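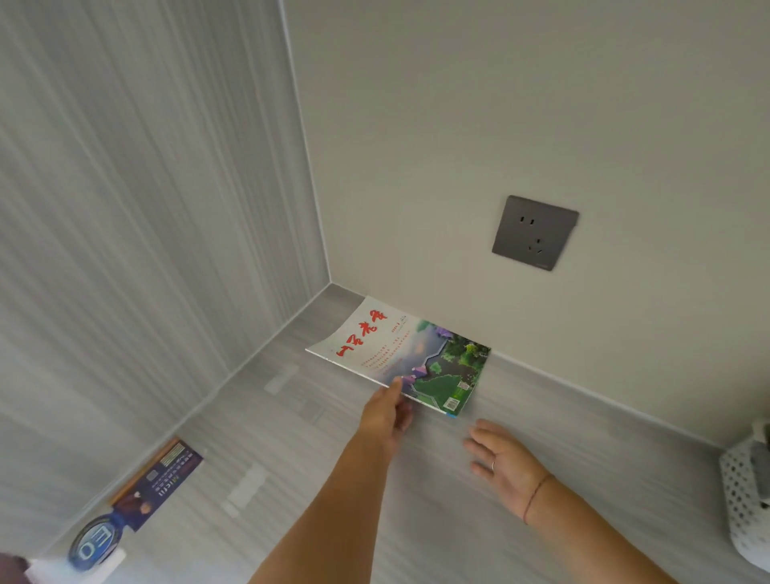 2021-01-09

Three weeks living in a rental in Lirkavel and I have opinions about outlets. Too many. Not enough of them in the bedroom, that's the first one.

The building went up fast, like everything on Echevarría street. 67 apartments, one elevator, one plan repeated floor after floor. Desk by the window, nearest power behind the bed. So you buy an extension cord. Everybody does. The hardware store, Braro, keeps them in a bin by the register and the bin was half empty when I went.

Older places are worse, mind you. My last kitchen had a single outlet for the kettle, toaster and radio. You learned to pick. Toast, then tea. News with neither.

What changed is work. A bedroom used to need a lamp and a clock. Now its a laptop, a second screen, a phone, a heater for the feet in January. The plans havent caught up. Developers still draw a sofa, a TV, a happy couple with nothing to charge.

Ask before you sign. Walk the rooms with a charger in your hand, look behind the doors, inside the closets. Count nothing on the floor plan as real. Mine showed an outlet next to the desk. Went looking for it the first night, on my knees, with a flashlight. Blank wall.

Second opinion: put them higher. My back would thank you.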